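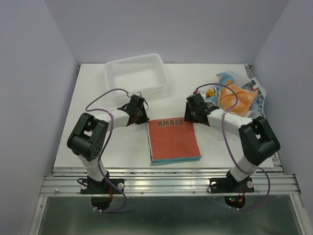 Two arms, a book and a basket on the Sudell bench kit.

Opinion: Buyers Should Ask for the Towel
By Lizelle Kruger
Oct 6, 2019

The Sudell kit is now offered to teaching workshops as a complete bench: two arms on a shared rail, training for staff and a service plan run by Horden. It is a serious offer, and colleges are right to consider it. This office believes, however, that the terms of the trial need to change before any contract is signed.

Under the present terms, a buyer receives 18 days with the kit and a list of set tasks. Nearly all of them involve rigid objects. A closed book keeps its shape when it is gripped, and a good result with one says little about household work.

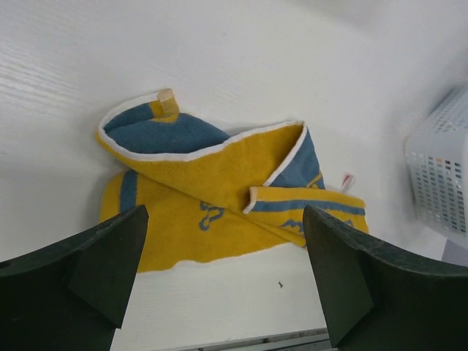
What a fair trial would include

Cloth should be on the list from the first day. A towel can fold over itself in countless ways, and the arms must deal with whichever one they are given. Mimoza Georgiev, who reviewed the offer for the Grondberg workshop, asked for 400 attempts with soft items and a written record of each failure. The request was reasonable – and it should be standard.

The service plan also deserves attention. Horden promises a reply within seven days. For a class that meets weekly, that is one lost session for every fault, and the fee is not reduced to match.

We do not ask that the kit be perfect. We ask that the seller publish results for soft goods next to those for hard ones, and that buyers hold their signatures until it does.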